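I kept my old computer for one more winter

My desktop computer is eleven years old. In May it began to switch itself off in the middle of my work, and everyone I asked told me the same thing: buy a new one. I did the calculation at the kitchen table. A new machine of the kind I would want from the Tello shop near the bus station was 620, and the cheaper one, which I did not like, was 400. I closed the page and decided to wait.

I should explain that I am not a technical person. I translate manuals for kitchen equipment, from my language to English and sometimes the other direction, and for this work a computer must do very little. It must show me two texts next to each other, keep my glossary, and not make me angry. My glossary has 2,102 entries now. I have built it since my first job for Skanidum, when I did not know the English word for the rubber ring in the lid of a pressure cooker. It is "gasket." I wrote it down and I have never forgotten it, so perhaps I did not need to write it.

The first thing I did was to read. I read in the evenings for two weeks, mostly on old forums where people answer each other very shortly and a little impolitely. I learned that a computer that switches off by itself is often too warm, and that a computer becomes too warm for simple reasons: dust, a tired fan, or the gray paste between the processor and its cooler, which becomes hard after many years. I had never heard of this paste. I had imagined that the parts were just screwed together, like a cupboard.

The paste costs very little. A small tube from Flendalia was the price of two coffees, and there is enough in it for my whole life, if I continue to have one computer at a time.

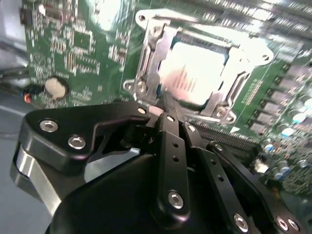

How much paste does one need?
A drop the size of a pea in the middle is enough for an ordinary desktop processor. The cooler presses it flat when you tighten the screws.

I used more than a pea, I must admit, and I had to wipe it away and begin again. For wiping I used paper coffee filters and alcohol from the pharmacy. The forum people say that a coffee filter leaves no small hairs behind, and this was my experience too. Kitchen paper leaves hairs everywhere. My hands were shaking during this part. I had put on the radio to be calm, but it was a program about tax, so I switched it off again.

Before all this I had made a copy of my files, and I want to say this clearly to any reader who is thinking about the same job. Please copy your files first. I put everything on an external disk and then I put the glossary on a second disk also, and I gave the second disk to my sister, who lives two streets away. She put it in the drawer with the batteries and the birthday candles. I asked her to keep it there also after the repair.

The dust was the larger problem. I have a cat and I have a carpet, and the computer stood on the floor between them for eleven years. I took it to the balcony and used a soft paintbrush, a new one, and held each fan with one finger so that it could not turn. What came out was like the felt under a chair leg. There was a gray pillow of it behind the front grille, where I had never looked. My neighbor on the lower balcony had her washing outside, so I swept everything into a bag immediately.

Then I had to put the pieces back. I had made drawings on paper of where each cable belonged, with small arrows, and I had taped each screw to the drawing in its right place. It took me a full afternoon. A person who does this every day would need perhaps half an hour, but I was happy with my afternoon.

It is now autumn and the computer has not switched itself off since the repair. It is also quieter. I had not noticed how loud it was before, because the noise came slowly, year after year, like the noise of a road. The first evening I thought the fan was broken, and I put my ear against the side to listen.

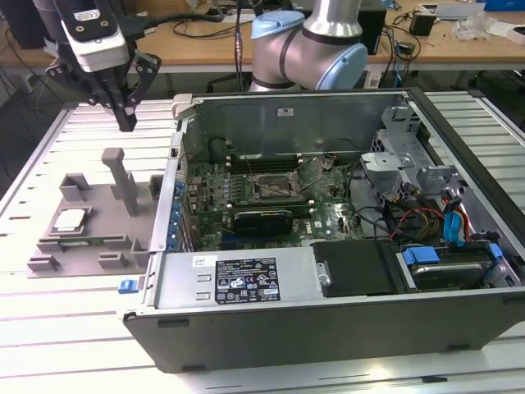
Is it better to repair or to buy new?
It depends on what you do with the machine. For texts, letters and a little music, a cleaned old computer can be enough for some years more. For large video files or new games I would not spend the time.

I also bought one used part, a bigger memory, for 303 less than the cheaper new computer, so you can calculate what it cost me. With this the browser does not stop to think so often when I have many dictionaries open. I did not expect to feel a difference, but I do, mostly in the morning.

A few of my colleagues in the translators' group say that I was lucky, and that next time it will be something which I cannot clean with a brush. They can be right. The hard disk is also old and some evenings it makes a clicking sound that I do not like. I have moved my running projects away from it, and I make the copy for my sister every second week now.

The money I did not spend is in the envelope for the trip to Darkutia, where I want to walk along the coast for five days with only a small bag. I have already bought the shoes and I wear them in the house in the evening to make them soft. The cat does not know them and attacks the laces. Next time I will write about the route, because I still have to decide if I start from the north end or from the harbor, and I would be glad to hear from readers who have done it in the rain.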